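Notes from the Workroom
Wednesday, September 16, 2020

THE TABLE QUESTION, REVISITED

Regular readers will remember that in the last issue I announced I was going to stop buying furniture. I would like to withdraw that statement. Three weeks into working from home full time, the card table gave up a leg in the middle of a phone call, and I finished the conversation with one knee holding up a coffee, a lamp and most of my tax records.

So I went shopping for a desk, along with every other person in the county. If you haven't tried this lately, the experience is a lot like buying flour in the spring. Illetti had one model left, and it was meant for a child. Dosis had plenty, all of them shipping in what the website called "early winter," a season I had not heard of before. Bodnár would make me one to order for a sum I first took to be the phone number.

In the end I gave up on desks and looked at plain tables, where things are calmer. A table is a desk with no drawers and lower expectations. My budget was $200 and my only firm rule was that it had to be pale. The workroom has one window, it faces a fence, and a dark top in there would be like working inside a boot.

I did learn a few things about wood grain, mostly against my will. The pointed, nested arches are called cathedrals, and people have strong feelings about them. One fellow on a woodworking forum wrote seven paragraphs on why they belong in the center of a top and never off to one side. I read all seven. It was a slow afternoon.
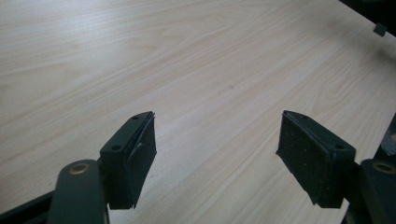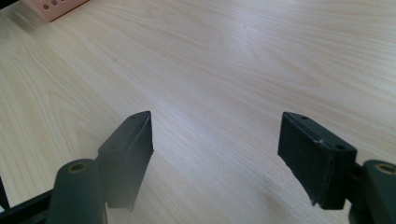

Pale, with cathedrals. The forum may judge for itself.

WHAT I WOULD TELL THE NEXT PERSON

Measure the doorway first. I measured the room, the wall and the chair, and then stood in the hall with a 32-inch table and a 30-inch door, thinking about my choices. It went in on its side with the legs off, at the cost of some paint and a little dignity.

Get the height right too. Dining height is a touch too tall for typing if you are built like me, and I have been sitting on a folded quilt since Labor Day. The quilt is not ergonomic but it was free.

Skip the cable tray. I bought the Flilletti one, which clips underneath and holds exactly one cable, provided the cable is thin and doesn't go anywhere.

The card table is out by the curb if anyone wants it. Bring your own leg.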